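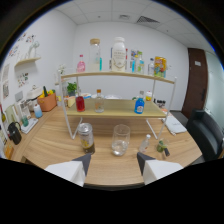 Teaching a drink-making task with a hand-held gripper
Project report, group 4
Mimness project, second half of the module

1. What we set out to do

The aim was to record a person doing a short table task with a hand-held gripper, then train a policy from the recordings and run it on the arm in the Trulleck lab. We chose making a cold drink, as it has grasping, pouring and placing in it and can be broken off at any stage if one part proves too hard.

The other half of the Mimness groups used remote control, with a leader arm moved by hand and the real arm copying it. We tried both in the first week. With the leader arm one pour took us most of a minute and we often knocked the glass. With the hand-held gripper the same pour took a few seconds. We kept the gripper for all the recordings reported in this document and used the leader arm only for corrections (section 5).

2. Setting up the desk

We worked at a wood-grain desk with a two-tier rack on it. The items for the task go in a row in front of the rack: the shaker with the metallic lid on the left, then the large drinking glass, then the small bottle with the white cap, then the small glass cup of green leaves. The bottles and jars on the rack stay where they are during an episode. We left the rest of the room as it was, with the appliances on the left and the sofa by the door, so that the policy would not depend on a bare background.

Every episode starts with the jaws open and pointing at the row. We wrote this down as a rule after the first day, when one of us had been starting with them closed and those files could not be mixed with the others.

The camera on the gripper has a very wide lens. It takes in both jaws, the desk, the rack and most of the room up to the ceiling. We lost some detail on small things but never had to worry about the glass leaving the view while the hand was turning.

3. Recording

Two people worked at a time. One held the gripper, the other reset the desk and kept the log. We swapped after each block. In total we recorded 459 episodes, split into these subtasks:

– pick up the small bottle and set it down beside the glass
– tip the bottle over the glass and bring it upright again
– take a leaf from the cup and drop it in the glass
– move the shaker to the front of the desk

The longest single recording ran to 2301 frames and was left out of training, as the person had stopped halfway to ask a question with the gripper still in the air.

The hardest part was going slowly enough. A hand can turn a bottle faster than the arm can, and the Arellano controller simply refuses any step over its speed limit. We ended up tapping a foot to keep an even pace. Episodes that broke the limit were thrown away by a script and recorded again on 6 May 2018, with the same items.

4. Problems with clear objects

Nearly everything in the front row is clear glass or clear plastic. The position tracking did not mind this, because it relies on the room, but the policy did. In early runs it reached for the drinking glass when it should have gone for the small bottle next to it. The white cap is the easiest part of that bottle to see, so we changed the way we grasped and came in from slightly above, keeping the cap in view between the jaws for as long as possible. Runs after that change went to the right object much more often.

The leaves were a separate problem. The pointed tips are good for picking up one leaf, but a person feels through the handle when the tips have closed on something and the recording holds no trace of that. The arm often closed on nothing and carried on to the glass. We did not solve this.

5. Corrections by remote control

When the arm failed in a way that repeated, we stopped it, took over with the leader arm and finished the step by hand. These short pieces were added to the training set using the Justley tool, which puts both kinds of data in one format. It took 2 attempts to get the time stamps to line up. The corrections helped with placing the bottle back on the desk and made no difference to the leaves.

6. What we would change

We would agree the start position and the pace before recording anything. We would also move the front row about more between episodes. Ours stayed in nearly the same order throughout, and the policy did badly when the shaker and the cup were swapped.

The remaining time in June will go on the leaf step, with a simple check on jaw opening before the arm lifts.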